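# My bank dumped me, and all I got was a form letter

The letter was dated 2019-09-04 and ran to two paragraphs. After 18 years with Mudgway I was being "exited" (their word!) because my little business account no longer fitted their "service model". I had 20 working days to move my money, my direct debits and my dignity somewhere else.

I sell cleaning bits and bobs online under the name Clokileo. Sponges, cloths, brushes, all very tame. The trouble, as far as I can piece it together, is that I buy from a supplier overseas called Plastum, and small payments abroad are a nuisance for a bank to check. I'd made 115 of them since March. One a few days late, none of them exciting. 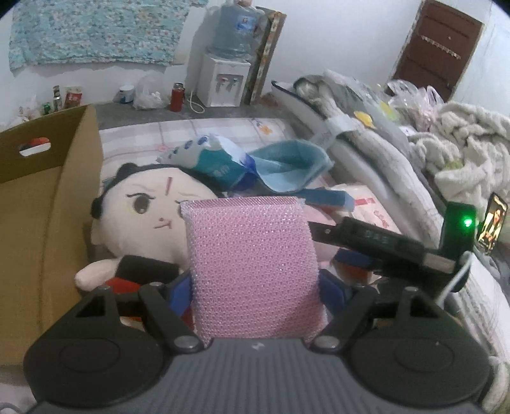
*A pink mesh scouring sponge, held upright.*

So I rang up. I spent 178 minutes on hold over four calls – I kept a tally on the back of the envelope – and each person told me, very kindly, that they couldn't discuss the decision. Could I appeal? I could complain, which is a different department. Could I have longer? Possibly, if I asked in writing, so I did, and a reply came asking me to phone.

Flaner took me in the end. It's one of those app-only outfits and I'd been a bit snooty about them, I admit. They wanted my passport, three invoices and a video of me saying my own name (it took me five goes). The account opened the next morning. Sending money abroad costs me slightly more than before, and I can't pay in cash, so the craft fair takings now go through my personal account and get sorted out at the kitchen table.

If you run anything small, go and open a second account this week, while you've still got the first one. Mine has 20 quid in it and I feel better every time I look.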